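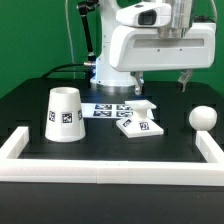 *The small table with the arm, the printed markers and the white border.*

When I began to write the budget for our second table, I thought the arm would be the only difficult line. I had the price of the arm in a quotation from Werton, I put it at the top of the sheet, and under it I wrote "various". My colleague Assunta Zanetti looked at the sheet and asked me how much is various. I had no answer, so this post is the answer, written three months too late.

We are a small group and we work on manipulation of simple objects. The first table was paid for by a project which is now finished. The second must be paid from our own equipment money, and the request has to be ready in August, when everybody who could sign it is on holiday. For this reason I start early this time.

I will not give the price of the arm, because Werton gives a different price to every customer and I don't want to make trouble for the next one. I can say that the arm and the gripper came in two separate quotations. The first time I read only the first one, and for two days I was very happy.

## The things around the arm

What I did was simple. I stood in front of the table with a notebook and wrote down everything which was not the arm. Then I looked for the invoice of each thing. For many of them there was no invoice, as somebody had taken it from a drawer or made it on the printer, and these were the hardest to put a price on.

The green backdrop, for example. I remembered it as a piece of cloth that costs nothing. But the cloth needs something to hang from, and it must be flat, or the color changes in the folds. We bought it two times. In the new budget I have put the good one and a proper bar to hold it.

The white border at the front is made of rail segments, and there is a small seam near the middle of the long one. I wanted to order one single long piece for the new table. The supplier, Haletti, can cut it, but the delivery of a long piece costs more than the piece. So we will have a seam again, and I am at peace with it.

The printed parts are a different matter. The cone with the square markers on its side, the one shaped like a spool with a plate on top and a plate below, the white ball: each of these is cheap when you count only the material. When I counted also the hours, the cheap things were not cheap. I have now a line called "objects and spare objects", with 40 pieces in it. Assunta wanted more. We stopped at 40 because that is what fits in one cabinet.

Markers I print on paper and it costs almost nothing, but please buy good matte paper. A shiny sheet under a strong lamp is a waste of an afternoon.

## Cameras and cables

For the cameras I made a mistake of another kind. I compared four models for a long time, and I didn't think about what holds them. The camera module which sits on the gripper housing needs a bracket, screws, and a cable long enough for every position of the arm. The support rod beside the arm is also not free. A jointed rod of good quality costs almost as much as a cheap camera, and a rod of bad quality goes down slowly during the day, so that in the evening the camera looks at a different place than in the morning. We lost a full week of work to this before I bought the better one.

My rule for the new table is that every camera gets its own line with three numbers after it – the camera, the thing that holds it, the cable. If one of the three is missing, the line is not finished.

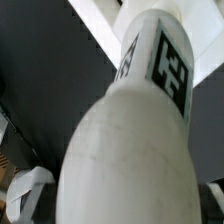 **Ubaldo Mazza**
*Laboratory technician, equipment and purchasing, Flulosden*

From close, the white shell is not as clean as in the catalog. There is a thin gray smudge across the upper part, and lower down a small dark speck and a faint scuff. None of this worries me, but I began to think about the line for maintenance, which in my first budget was zero.

I asked Nzioka, the company which does the service for our other machines, for an offer. They have two plans. In the small plan a technician comes once a year, checks the joints and writes a report. In the big plan they also bring a replacement arm if ours must go away for repair. The big plan is too much for us, but I understand now why it exists. If the only arm goes away for six weeks, then two students have nothing to do for six weeks, and this also has a cost even if it has no invoice.

I chose the small plan and I put 1,000 euros aside for unexpected things. Assunta says it should be more than 3,000, and we are still discussing it. My argument is that a large reserve is the first line that gets cut when somebody in administration reads the sheet. Her argument is that a small reserve is gone after the first broken finger on the gripper. I think that we are both right and that the number will finish somewhere in the middle.

## The sheet as it is now

I have changed the order of the lines. Before, it was from the most expensive to the cheapest. Now it follows the delivery time:

- table, rails and backdrop bar
- arm and gripper, two quotations
- cameras, with holder and cable for each
- objects and spare objects
- paper, screws, cable ties, tape
- service plan
- reserve

The table is first because everything must be screwed on it, and last time the arm stayed in its box for a month while we waited for a top with the correct holes. For the screws, I found an old order from us for 287 euros, only screws and small connectors. I would have guessed a quarter of it.

One thing is still open, and if a reader has experience I would be glad for a message. I don't know if it is better to buy the second gripper of the same type, so that the fingers can be exchanged between the two tables, or to take the newer model with a different connection. The seller recommends the newer one, of course. I lean to the same type, but the newer one has a delivery time which is half, and the request must leave my desk before the holidays. I will ask for both quotations next week, and this time I will read them until the last page.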